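Brudley shared workshop, two-arm kitchen build
Progress report to the Kidodis fund, covering work up to the end of April

The hardware is still on the bench at Birkett. The shoulder brackets came back from the laser cutter and both arms are now bolted to the column. Reach from the column to the fingertips measures 915 mm, enough for a counter 600 mm deep. Wiring for the left arm is finished. The right arm is waiting on a connector.

Most of the hours this period went into the simulator. We are using the kitchen and living room model, with the island as the work area and a plate as the main test object. The views used for planning come from the body and from a gripper. 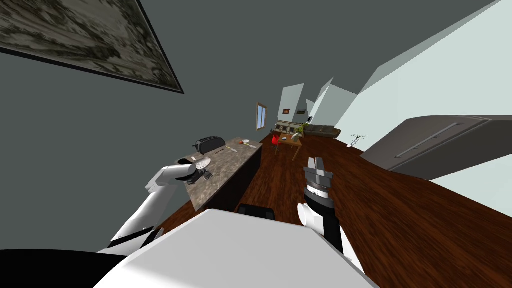
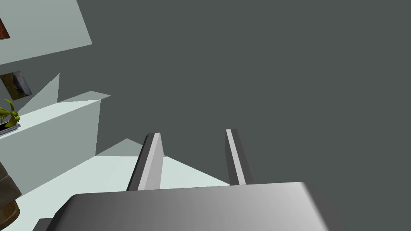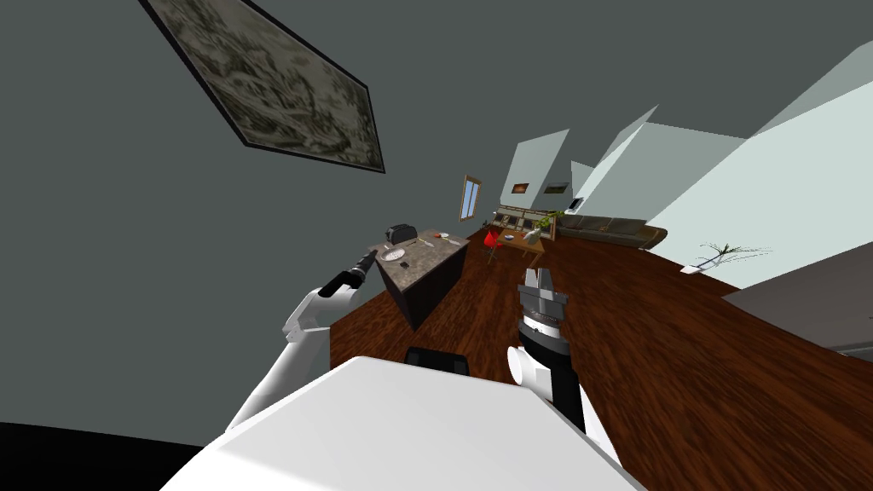
Multness, who read a draft of this report, asked why we had spent so long on plates when the grant application talked about clearing a whole counter, and suggested we try the utensils before the real arms are running. We agree in part. Thin items are harder for our fingers, and finding that out in software costs us nothing. Utensils are now on the list for next period, after the plate routine has been moved to the real controller.

Spending this period was $396, for brackets, cable and a second power supply. There are 2 open items: the connector for the right arm, and padding for the fingertips. The rubber we ordered was too thick and has gone back.

We are not asking for a change to the budget. The next report will cover the first powered tests on the bench.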